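News from the Navarro repair evening

Our furniture evening in Wavurcombe starts again in February, and I am happy to write that the room is ours until the summer. We open the door at 5 and we close when the last person has finished her tea. Last season 17 pieces came in, most of them chairs with a loose leg or a table with old rings from cups.

Many of you wrote to me about wax and oil, so I give the subject some space this time.

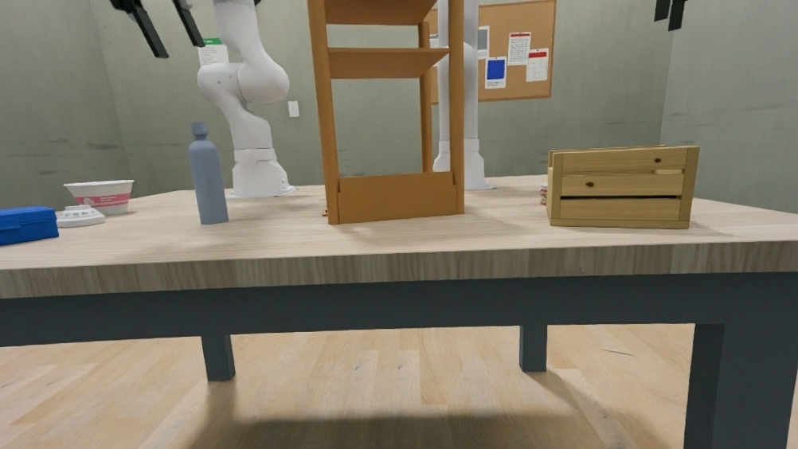 Can I put wax over an oiled surface? You can, if the oil had enough days to dry. Press a piece of white paper on it overnight. When the paper is clean in the morning, the wax can go on – a thin coat, with a soft cloth, and then you wait again.

For old varnish the work is slower. Please do not start with the coarse paper, even when you are in a hurry. I made this mistake on my grandmother's sewing box and the marks are still there. Try first with warm water and a little soap on the back side, where it does not matter so much.

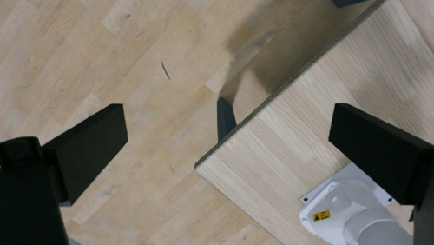
Vaughn Whitfield writes that he lets oil dry for 2 weeks in winter, because his hallway is cold, and that he would like to hear what others do in small flats without a balcony.

Please send your answers to me before the next issue. Bring your own cloths to the evening.

Ilaria Lo Presti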